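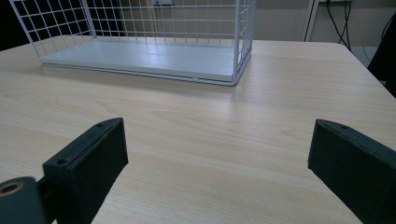
Grasp Width Estimation from a Wrist View
Project report, Prekutton group
Beryl Sugden, Prodromos Manolakis
2023-12-14

3.2 Segmentation of wire objects

Our first mask network treated the mesh basket as part of the table. Thin wires cover few pixels, and the wall behind shows through the grid. Glare on the tabletop produced false edges in front of the rim. We relabelled 500 images with the basket outlined as a solid shape and trained for seven more epochs.

3.3 Planner

The planner takes the mask outline and proposes grasps along the rim. Candidates wider than the jaw opening are dropped. The search stops after 900 ms and returns the best candidate so far.

3.4 Open faults

The finger mask is fixed and must be redrawn when the mount is changed. M. Gkikas has the calibration script; it does not yet write a log.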